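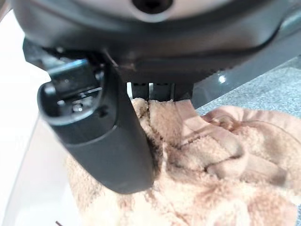
Teaching the arm to fold towels – quick tips

Notes from our Saturday sessions, newest stuff first. Will tidy up later.

Warm up by hand. Move the arm around by the wrist with the motors slack, five minutes, no recording. You learn where it binds. Then go to the remote.

Towel flat-ish to start, not perfect. If every demo starts from a neat square it only ever learns neat squares. Drop it, bunch it, push it in a heap, record from there.

Grab a fold, not a flat bit. Terry is thick and the fingers slide right over. Come down on a ridge, press lightly, close slow. Count of two before you lift.

Don't mash the counter. If the arm whines you're too low. Back off a hair and try agian.

Same speed every time. Dae-han Jin rushes the last corner and you can see it in the playback – the arm rushes it too.

Fumbled grab? Keep recording if you recover inside a few seconds. Toss it if you had to reach in with your hand.

How many: we got nowhere with 500. At 1,170 it could pick up a corner. Past 3,000 it folds in half most tries, hand towels only. Bath towels still a mess.

Shake lint off the finger pads between batches. Old toothbrush. Power off first.

Wipe the counter too, crumbs get dragged into the folds.

Name your files as you go, towel color and who drove. We had 3,336 clips in June and a whole weekend went to sorting them.

Next up: dishcloths. Thinner, so probaly a softer close. Send me your settings if you've got some that work.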